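Drudenstead Town Council By-election: Your Questions

Updated March 2025 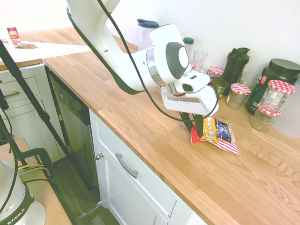 Why is there a by-election?
Councillor Stavros Nikolovski has moved to another county and gave up his seat in the Borkham ward. Ten electors asked in writing for a vote, so the council cannot simply choose a new member.

Who are the candidates?
There are two: Seema Chaudhary and Hrvoje Kelmendi. Both live in the ward. Their statements can be read in the library, on the board next to the entrance.

I live in Drudenstead but not in Borkham ward. Can I vote?
No. Only the 1581 electors registered in Borkham ward can vote this time. For the other wards the next vote is the ordinary election.

How many people voted last time?
453 ballot papers were counted in Borkham. Mr Nikolovski won by two votes, after a recount.

Do I need to bring my poll card?
It is helpful but you can vote without it. Photo identification is not the same thing – you must bring this, and an expired document is accepted if the photo still looks like you.

Can somebody vote in my place?
Yes, this is called a proxy vote. You must apply for it before the deadline printed on your poll card.

When does the new councillor start?
After signing the declaration of acceptance, normally at the next full meeting. The seat is then held until the ordinary election in June of next year.

Whom can I ask if my question is missing?
Please write to Eluned Meredith at the council office. She answers letters and emails, also in Welsh.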